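3. Materials and Household Setting

3.1 Table coverings in the sampled homes

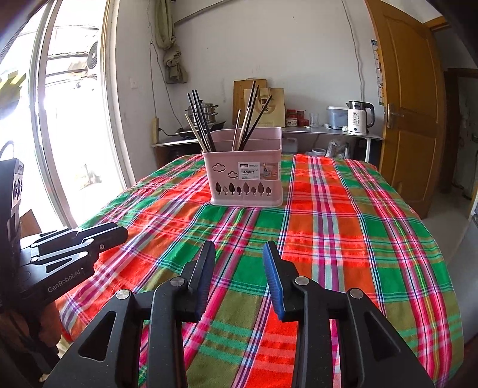
Figure 2. Dining table with a plaid cloth in red, orange, green and olive blocks. A pale pink plastic basket stands on the cloth.

The study covers woven and printed cloths in daily use on dining tables. A cloth was eligible if the household had used it for at least two months before the first visit and had washed it at home during that time. Cloths kept for holidays or guests were excluded, as were vinyl sheets and cloths under a glass top. The final sample holds 80 cloths from 30 households. Plaids and checks were the most common pattern group, followed by plain cloths and small florals. The cloth in Figure 2 belongs to the pattern group we call large-block plaid, in which broad areas of color are crossed by narrower stripes.

Pattern matters to color measurement in two ways. First, a reading taken across a stripe boundary mixes two dyes and can't be compared with a later reading unless the instrument returns to the same spot. Second, the dyes in a single cloth may fade at different rates, so that one average value for the whole cloth hides most of the change. Earlier work on curtains handled this by sampling only the ground color. We did not follow that practice. In a large-block plaid there is often no clear ground color, and the choice of one would be left to the person taking the reading.

3.2 Measurement points

Each cloth was assigned 13 measurement points on a fixed grid. The grid was laid from the corner nearest the care label or, where the label had been removed, from a corner marked with a single stitch of white cotton thread. Points that fell on a stripe narrower than the instrument opening were moved to the center of the nearest wider band, and the move was entered on the grid sheet. Points on the hanging part of the cloth were kept apart from points on the tabletop in all later tables, as the two areas differ in both light exposure and wear.

Readings were taken with a Solus handheld color meter under its own light source. The cloth was smoothed by hand before each reading but was not ironed. Ironing would have given a flatter surface, but several households never iron table linen, and we preferred to measure the cloths in the state in which they are used. Light creasing had a small effect on lightness values and none that we could detect on hue. Heavy folds were avoided. Each point was read three times without lifting the meter, and the median was retained.

3.3 Washing and rotation

Households kept a wash log for the length of the study. The log asked for the date, the water setting, the detergent and the drying method — line, rack or machine. Detergents were entered by product name and later grouped by whether they contained an optical brightener. Two products, both sold under the Zendard label, could not be assigned to a group from the package text and were treated as a separate class.

Rotation proved harder to record than washing. Many households turn the cloth end for end after washing without noticing that they do so, which spreads window light over both halves and lowers the contrast between near and far points. The corner mark allowed us to recover the position of the cloth at each visit but not between visits. We therefore report light exposure per cloth and not per point, except in the households where the cloth was fixed with clips. The model in Section 4 includes a term for unobserved turning, following the approach of Poon.

3.4 Coding of fading

Color change was expressed as the distance between the first and last readings at each point. Visual grading was done separately by S. Fung and F. Yeh against a printed gray scale, under the same lamp, with the cloth folded so that only one color block showed at a time. The graders did not see the wash logs. Where they differed by more than one step, Y. Yen graded the block again and the middle of the three grades was used. Orange and pink areas produced most of these cases. Agreement on green and navy areas was high from the first session, and no regrading was needed for plain cloths.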